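Shop > Laundry Room > Ironing Boards > The Furthorpe Board

The Furthorpe Ironing Board

Posted 20/12/2020 by Antoniuk, Draltthorpe shop

I've been selling laundry things long enough to have strong feelings about ironing boards, and my strongest feeling is that most of them wobble. You lean on the iron, the board leans away from you, and you end up pressing a crease into the exact spot you were trying to get flat. I put up with that at home for years (with a folded dish towel under one leg!) before I started carrying the Furthorpe.

It's a heavy board. I want to say that first so you don't get a surprise when the box shows up. It weighs 19 pounds, and if you have to haul it up two flights of stairs every time you want a crisp collar, you may be happier with the little tabletop one we also carry. But if you can keep it on the same floor where you iron, that weight is the best thing about it. It stays where you put it.

The top is steel mesh, so the steam goes down through it and doesn't sit in the cover making everything soggy. The legs are steel too, with wide rubber feet that grip on tile and don't mark up wood floors. Mine stands on old pine boards that aren't anywhere near level and it does fine. There are eight height settings, and you change them with a lever under the wide end. The lever is stiff for the first week or so. It loosens up. Please don't oil it — I did that with my first one and spent a long time getting drips off a pillowcase.

I iron mostly shirts, so that's what I think about when I try a board. Collar first, wrong side up, working in from the points. Then the yoke, then cuffs, then sleeves, and the big flat parts last so you're not crumpling them while you fuss with the rest. The narrow end of the Furthorpe is slim enough that the shoulder of a shirt slides right over it, and the wide end takes most of a back panel in one go. I can't tell you how nice that is if you've been shuffling a shirt around on a skinny board your whole life.

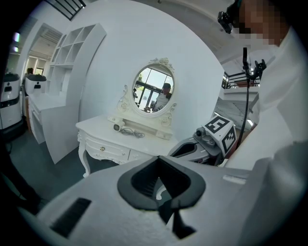
White shirt, up close.

White cotton is the fussiest, in my opinion. Every bit of scorch shows, and so does any rust or old starch that comes off a dirty cover. So wash your cover! The one that comes with the Furthorpe is plain natural cotton with a drawstring, and it goes in with the towels. Let it air dry and put it back on while it's still the tiniest bit damp, then pull the string tight. It'll dry snug as a drum. The felt pad underneath doesn't get washed, but you can take it outside and give it a good shake.

At the wide end there's a metal rest for your iron. It holds a regular steam iron with no trouble. If you have one of the steam station kind with the separate tank, the tank won't fit on it, and I'd set that on a sturdy stool next to you. A few folks have asked if the rest folds in for storage. It does, you just lift and push, and it clicks.

Folded up, the board is pretty flat and stands by itself against a wall. There's also a hook hole in the frame if you'd like to hang it, but use a real wall anchor. I had a customer from Clidham hang hers on a picture nail and, well, she bought a tub of spackle right after.

What I don't love: the cover only comes in the natural color, and it shows water spots. The child lock on the lever is a fiddly plastic tab that I always forget about, and then I stand there yanking on the lever like a fool. And the legs make a terrible screech if you open them fast. Open them slow, especially if somebody's still asleep.

The board is $70, with the felt pad and one cover included. Spare covers are sold separately and I'd get one, just so you aren't waiting on the laundry to do the laundry. The frame is guaranteed for two years, which covers the legs, the lever and the mesh top. It doesn't cover the cover (sorry, no better way to put that), or rust from leaving it out on the porch.

We ship it in one long box, fully put together — no screws, no tiny wrench. You can also pick it up at the Draltthorpe shop, and if you come by I'll set one up so you can lean on it. Bring a wrinkled shirt if you like. I keep an iron plugged in behind the counter and I'm always glad of an excuse to use it.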